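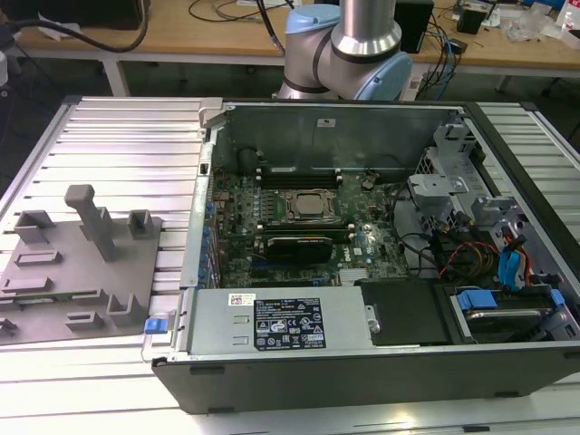
What order do the parts come out in when the tower is on its side?

Drive cage first, then add-in cards, then memory, then the power leads, and the board last. The leads can come before the memory if the latches on the lower bank are stiff, but the cards have to be out by then.

Fairweather bench, Thursday, second session on the Revine tower. Carrying on from the last entry, where I stopped at the drive cage and the inventory sheet. The goal for this unit is unchanged: write a strip and rebuild procedure that someone can follow without having seen this model before, then do the rebuild from the sheet and note every place where the sheet is wrong. Rutero gets the finished sheet. They do not need the notes below.

**Before starting**

- Mains lead off, power button held down for 5 seconds, then the strap on and clipped to bare chassis metal. Check that the clip is on metal and has not landed on a painted edge. The outside of the case is useless for this.
- Case laid on its side with the open face up. Feet toward the window so that the rear connectors are always on the same side from one session to the next. Half the errors in the first draft of the sheet were "left" and "right" written from different ends of the bench.
- Side panel stored flat on the shelf underneath. Last time it was leaned against the cabinet and slid down, and now it has a dent in one corner. It still closes, with some persuasion.
- Screws sorted by length in the lidded tray. There are 3 types on this model and two of them will thread into each other's holes for a couple of turns before they bind. This needs its own warning on the sheet.

**Drive cage**
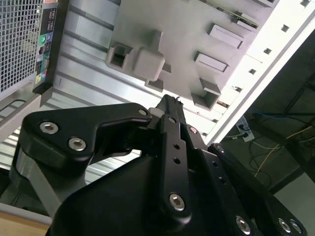 The first draft had the cage down as a single step, "release and lift," and that is too little. There is a catch, there is a direction, and there is a point in the travel where it feels stuck and the natural reaction is to pull harder. I have rewritten it as separate steps with a stop between them. The other gap in the draft is that it had no words for the plastic features, so it said "the tab" for everything. The three rectangular tabs on the light gray part step down on a diagonal, and the lowest one makes an open square channel, so the sheet can now call them upper, middle and channel. The hollow square socket and the solid block next to it get the same treatment. I would like these names fixed before anyone draws a diagram.

Procedure as it now stands:

1. Unplug the data lead at the drive end. Leave the board end alone for now.
2. Unplug the drive power lead. Rock it along its long axis. It is tight and the housing is brittle on older units.
3. Fold both leads back over the front edge of the case, where they can't snag.
4. Press the catch and slide the cage until it stops. Release the catch.
5. Lift the free end first. If the free end won't lift, the catch has snapped back, so return to the previous step.

I did this 6 times from the written steps. On the second try the catch snapped back and I only noticed after lifting on it, so the last sentence of step 5 was added there. The remaining tries followed the text without changes. Time per removal was not recorded. Should have been.

Refitting is the same list backward with one difference: the leads have to be lifted clear before the cage goes in, otherwise the cage traps the wider one and it takes a set. The one in this unit has a crease from exactly that, presumably from a previous owner. It tests fine for continuity. I have put it down for replacement anyway.

**Power leads**

Routing matters more than I allowed for. The bundle under the cage has very little slack, and if the main connector is refitted first there isn't enough reach left for the smaller one. Order for refitting: small, then main. The sheet had it the other way around.

The latch on the main connector is on the side facing the cage. With the cage in place it can't be pressed squarely, only at an angle, and at an angle it tends to skip off. Another argument for cage first.

Do not bundle the leads with cable ties on reassembly. I used a strip of hook-and-loop on the last unit and it held up well. A cable tie has to be cut, and the cutting is always done in a hurry next to something that shouldn't be cut.

**Memory**

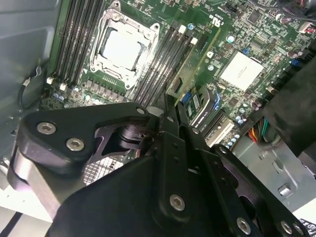

Most of the afternoon went into slot numbering. The inventory that came with the tower lists modules by slot, with a numbering that doesn't match the order they came out in, and it gives no indication of which end it counts from. I tried reading it as one continuous run and the sizes didn't pair up. The banks sit on either side of the socket, four black slots in each, and taken bank by bank the list makes sense: the pairs match across the socket and the odd module falls where the fault note says it should. The white latches are the easiest thing to point to when telling someone which end of a slot is meant, so the sheet now refers to "latch end" throughout and drops "top" and "bottom" completely.

Populated order for the rebuild, as I read it: the slots nearest the socket on each side, then outward in pairs. I still want to confirm this by booting with a single pair before filling the rest. If it refuses to post with that pair alone then the numbering runs the other way and the table needs flipping.

Things to watch:

- Open the latches fully before offering up a module. A half-open latch looks the same from above and feels like a slot that is too tight.
- Press on both ends together. Pressing one end first works on most boards and I have always done it, but here the slots flex enough that I would not recommend it in writing.
- Contacts get wiped with a lint-free cloth and isopropyl. No pencil erasers. There was rubber dust in one slot of the previous tower and it took longer to get out than the whole strip had taken.
- The socket stays closed for all of this. Nothing in the memory procedure requires the lever to be touched.

While there, one remark on the white pad on the large square chip. It collects lint. Do not lean a hand on it when working on the nearer bank. I have ordered replacement pad material from Ullum in two thicknesses, and if this one comes up marked it can be swapped. I haven't measured the gap it is supposed to fill, so that is on the list.

**Expansion slots**

The blue clips are the friendly part of this case. Release is by finger, no screws, and the covers come away without a tool. The drawback is that a card can be clipped in without being properly seated, and the clip will close over it regardless. Check the seating by looking along the edge of the board: the gold contacts should not be visible as a wedge. Cards that are slightly proud at the far end will still be detected on some boots and not on others, and that fault wastes a lot of time.

The sheet had cards coming out after memory. I have swapped the two. With the cards gone there is room for a hand beside the slots, and it avoids working over the top of a card edge with a module held between two fingers.

**Plates**

The gray plastic plates are the current answer to the question of how to keep one feature of the case in front of you while writing about it. Each plate is printed in plain light gray and goes flat on whatever surface is free. Trying one out on ribbed metal, I was mainly interested in whether it would sit steady across the ridges or pick one groove and tip.

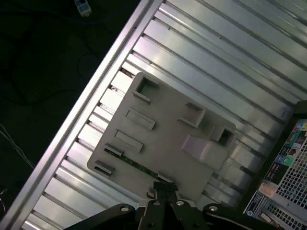
A plate spans several ridges at once, so in principle it should be all right as long as the underside is flat. The thing to check on each print is warp at the corners. Lay it on glass and press each corner in turn. If it clicks, it goes back in the box for reprinting. Rounded corners seem to warp less than the square ones on the earliest batch, though I have not kept enough of the early ones to say so with any confidence.

The surface finish of the tabs is another matter. They print with a faint edge at the top where the nozzle leaves, and the edge catches on cloth. A few strokes with fine paper takes it off. Do this before the plates go anywhere near the board, and do it over at the sink, not here. Plastic dust in a memory slot is no better than rubber dust.

Don't stack plates on bare boards, and don't slide them. A tab can lift a small component clean off, and the marks left behind are hard to see under bench light.

**Corrections to the sheet, collected**

| Step | Was | Now |
|---|---|---|
| Drive cage | one step | separate steps, stop after the slide |
| Plastic tabs | "the tab" | upper, middle, channel |
| Cards | after memory | before memory |
| Power refit | main, then small | small, then main |
| Slot ends | top, bottom | latch end, far end |
| Slot numbering | continuous | by bank, outward from socket |

That brings the sheet to 14 steps in all, counting the strap check. It still fits on one side of paper if the screw warning goes in the margin.

**Open**

- Single-pair boot test, to settle the numbering.
- Gap under the thermal pad. Feeler gauges are in the Fairweather drawer, second from the bottom, or were.
- Ask Revine if the fault note refers to the module or to the slot. It can be read both ways, and the odd module has tested clean twice in another machine.
- New drive lead. Same length as the old one or slightly longer, no shorter.
- Record removal times on the next round, cage included.
- Side panel dent: try it over the wooden block before the rebuild. Leave it if the paint starts to crack.

Packed up at ten to six. Screws are in the lidded tray, strap is on the hook, inventory sheet is in the folder with the pencil corrections uppermost.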